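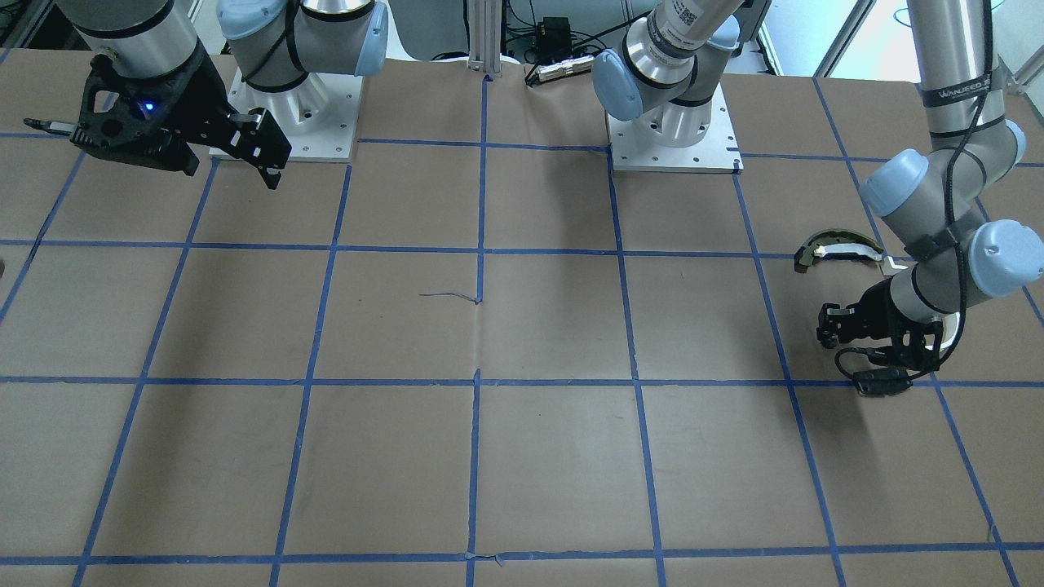
I've been driving two robot arms for most of the morning and I'm sweating like I've carried a sofa upstairs. It's May, the windows at Stelby don't open very far, and I have just spent what feels like a week trying to get hold of one curved bit of metal.

"You're squeezing," says Farhad Pakzad, who is very patient and has clearly said this to a lot of people. "Let go with your shoulders first."

Shoulders! I hadn't thought about my shoulders at all. The way it works at Indulon is that you stand at a pair of handles, one for each arm, and whatever you do with them the big arms do over on the table. Move left, they move left. Close your fingers and the black gripper closes too. It sounds like the easiest job in the world (I told my sister it would be like a fairground claw machine, only one that lets you win) and for the first five minutes I was hopeless at it.

The trouble is you can't feel anything. When I pick up a brake shoe in my own garage my hand sorts itself out before I've had a thought about it. Through the handles I had to work out which way the curve was facing, how low I was, whether my wrist was about to run out of turn, and then do the whole lot again for the other arm. I kept holding my breath.

Every go you have is saved, good or bad, and the good ones are what the robot learns from. Farhad's team collected 1,446 of them for this one job, with the part put down in a different square of the taped grid so the robot doesn't just learn one spot by heart. He did 560 of those himself. I asked if he dreams about it and he said no, but he does now reach for the kettle in a very straight line.

I managed 39 before lunch, and he kept most of them, which pleased me far more than it should have! The ones he threw out were where I'd dithered. If you hover, he says, the robot learns to hover, and he showed me an early version of the program, called Tamiru, which had picked up a little wobble before every grab. They'd traced it back to one person on the late shift who liked to line things up twice. I felt for them, I really did.

After a sandwich we swapped over and I watched Farhad work. No fuss, no big movements, chatting to me about his allotment the entire time. Then he put the handles down, set Tamiru going and went off to find the biscuits, and I stood there with my hands in my pockets, leaning left every time I thought the arm ought to go left.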